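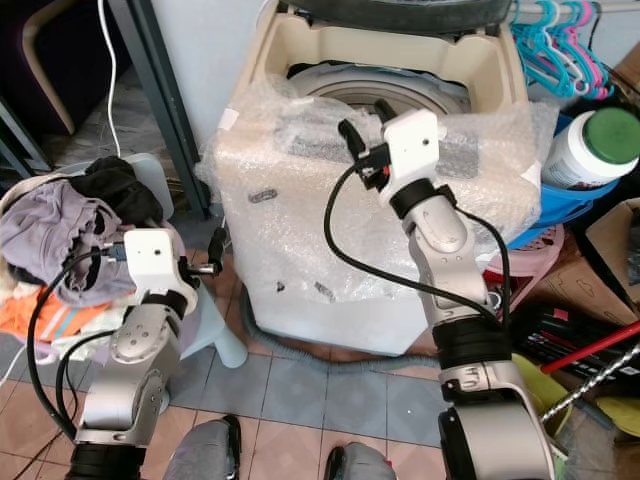 Haruna Nakajima wrote back that her onions never brown in 36 minutes and that she would like to see the recipe that says they do. Her message came in after the August session, and I am starting with it. Read it out, then go to the first slide.

Notes for the talk: Braising Liquid, Salt and Time
2018-11-12
By Shota Matsuda

Slide 1. Give the base recipe. Beef chuck, 1,092 grams after trimming. Yellow onions, 440 grams, sliced pole to pole. Water to come halfway up the meat. Salt at 2 percent of the trimmed weight, which works out to just under 22 grams. State that the salt goes on the meat the night before and that none goes in the liquid.

Slide 2. Onions. Haruna is correct for a crowded pot. The onions give off water first and cannot brown until most of it has gone. In a wide pan over medium heat, 36 minutes gets them to a medium brown. In a deep pot with the same weight, they are soft and yellow at that point. Say which pan was used. The handout from August did not.

Slide 3. Searing. One side only, until dark. Searing all sides adds time and I could not taste the difference in the finished dish. Ayane Sakamoto disagrees and will probably say so. Let her.

Slide 4. Lid position. Lid fully on: more liquid left, paler top, thin sauce. Lid open a finger's width: the sauce reduces in the oven and the exposed meat browns. Check the level at the halfway point and add hot water if the onions are showing dry edges. Do not add stock here. It concentrates and the salt figure no longer holds.

Slide 5. Doneness. A fork turned in the thickest piece should meet little resistance. Skip the thermometer table unless someone asks; it is in the backup slides after the Wernetti pan comparison.

Slide 6. Resting and slicing. Cool the meat in its liquid, chill overnight, lift off the fat, slice cold across the grain, reheat covered in the sauce. Sliced hot, chuck shreds. For sandwiches, reduce the sauce separately and taste before adding any salt.

Questions. Žofie Bednárik asked last time about swapping in brisket flat. Same salt percentage, longer in the oven, thinner slices. Roman Dudek has the printed recipe cards at the side table. Leave slide 1 on the screen while people copy down the weights.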